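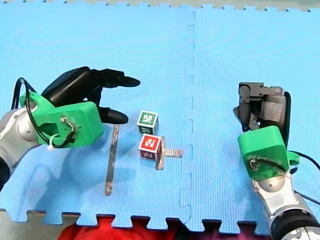

Foam floor mats get sold to us as the answer to nearly every question a playroom asks, and I want to spend this talk on which of those answers hold up. Start with the slide and leave it on while I talk. I've used the same kind of mat in my own work for years, so I'm not here as an enemy of foam. But look at the blue surface, with all those tiny dimples in it, and the wavy seam between the two tiles, and then the two little wooden blocks sitting on top. One of them has a green border with a white character on it. It's an ordinary block on an ordinary mat. The sales pitch says this pairing teaches letters, protects the floor, softens falls, cuts noise and cleans up in a minute. That's five claims. I believe two of them, and one of those only on good days.

(Pause. Ask who has a puzzle mat at home or at work. Expect most hands. Ask who has washed theirs this month. Expect fewer hands and some laughing.)

First claim, falls. I'll give foam this one, with limits. A toddler who sits down hard on a mat is having a better day than one who sits down hard on tile. What I don't buy is the jump from there to "safe play area." I've heard that phrase from sellers, and I've heard it from program directors who should know better. A mat as thick as your finger is kind to a bottom and a pair of knees. It isn't meant for a child coming off a bookcase. If you're going to put climbing things near it, the mat doesn't change your duty to stand there.

Second claim, noise. Blocks dropped on foam are quieter than blocks dropped on wood. Fine. But in my October visits to the Makton rooms, the noise that wore people out was voices, and foam on the floor did very little for that. Curtains did more. A rug on the wall did more, ugly as it was. If the director tells you the mats will calm the room down, ask which noise they mean.

Third claim, cleaning. This is where I get cranky.

— Dimples hold dirt. Run a damp cloth over a textured tile and look at the cloth, then do it again and look at the cloth again. I've gone four rounds and still come up gray.

— The seams are worse. Crumbs go into the tabs and under them. Anything spilled goes there too. The top wipes clean and people stop at the top.

— Lifting the tiles takes time. At the Nodness center we kept a log of how long it took to pull up, wipe both sides, dry and re-lay one play area. The average was 40 minutes. It went on the schedule as ten.

(Don't read the whole log. Just say the 40 and the ten and let it sit.)

My advice on cleaning is dull. Pull the tiles on a fixed date, write the date on the back of one of them in marker, and don't trust memory. Dry them standing on edge, with space between. If you lay them back down damp you'll smell it before you see it.

Fourth claim, layout. The brochures call these mats flexible, as in you can make any shape you like. In practice nobody I've worked with changes the shape after the first week. The mat becomes the floor. It also develops an edge, and the edge matters more than the middle. Border strips get lost, so you end up with open teeth along one side, and small feet find open teeth. So do chair legs. If you've lost your strips, put that side against a wall or order more. Don't tape it. I've peeled that tape and I'd like those afternoons back.

One thing I do like about a mat is that it tells children where the blocks live. A plain mat in one color does this better than the alphabet kind. I know that's an unpopular opinion in a room like this one. When every tile has a pop-out letter in it, the letters get popped out, chewed, thrown and lost, and what's left is a floor with holes in it. A block standing across the gap falls over. Then you've got a crying three-year-old and a mat that is supposedly teaching her the alphabet.

Fifth claim, learning. Go back to the slide if people have drifted.

A wooden alphabet block is a good toy. It stacks, it's the right weight for a small hand, it survives being stepped on (you may not). What I doubt is that the letter on it does much work when the child is alone with it. Most of the play I watched at Makton went like this: pick up, bang, put in mouth, put on top of another one, knock down. The letter was facing the floor half the time. That's fine! That is what a block is for. I'm only asking that we stop writing "literacy activity" on the wall chart next to it.

We tried to look at this in a small way with the Sperling project. 166 families were sent a set of blocks and a short form. We got 129 forms back, which pleased us more than it should have. The question I cared about was simple: did a grown-up say the letter out loud while the child was holding the block? Plenty of parents said yes, always. Plenty wrote in the margin that they meant to. I'd treat all of it with care, mine included, because people filling in a form about their parenting like to look good on it, and the families who never sent theirs back may be the ones I'd most like to hear from.

What I'd stand behind, from watching and not from the forms:

— Fewer blocks at a time. With two or three on the mat, an adult tends to pick one up and say something about it. With a whole bucket tipped out, the adult starts tidying.

— Letters the child has some reason to care about. The first letter of their name beats the letter A.

— Sit on the floor. You can't see what's on the side of a block from a standing position, and you won't mention what you can't see.

— Let them stack the thing upside down. The correction can wait.

(If short on time, skip the next part and go to buying.)

A word on color. I've been told blue is calming, that green helps focus, that red stirs children up. I've asked for the source each time and I'm still waiting. What color does do is help you find things. A light wooden block on a blue mat is easy to spot. The same block on a tan carpet is something you'll find with your heel. Choose a mat color that your toys don't match, and leave mood out of it.

Buying. I get asked for brands and I don't give them, except to say that I looked hard at the Climska set because two centers had sent me the leaflet. The tiles went together tightly when new. By the end of my trial the corner tabs had started to lift, and I could slide a coin under one. I can't tell you if that was the set or the way we treated it, and I'd distrust anyone who claimed to know from one trial. Before you buy a lot of anything, get a few tiles and do this with them:

Put them together and take them apart every day for two weeks. Look at the tabs.

Stand a stack of five blocks across a seam. If it wobbles now, it won't improve.

Leave a chair on one overnight and see whether the dent comes out.

Smell them. If you need to open a window, return them.

Ask whether you can buy single replacement tiles later in the same size and color. Get that in writing, as the answer on the phone is always yes.

Questions I expect, with the answers I have:

"Are you saying get rid of the mats?" No. I have one at home. I'm saying it's a soft floor, and you should pay soft floor prices for it.

"What about rugs?" Warmer, nicer to look at, harder to wash after a stomach bug. Blocks stand up badly on a thick one. I'd use a rug for stories and foam for building if you have the space, and most of you don't.

"How many blocks should a room own?" I don't know. More than you put out at once. Keep the rest in a closed bin and swap them.

"Is there research?" Some, and I'd read the methods before the headline. That goes for my own handout too, dated February 2019, which is on the table by the door. The cleaning checklist is on the back page. The log from Nodness isn't in it, but I'll send it to anyone who writes their email on the sheet.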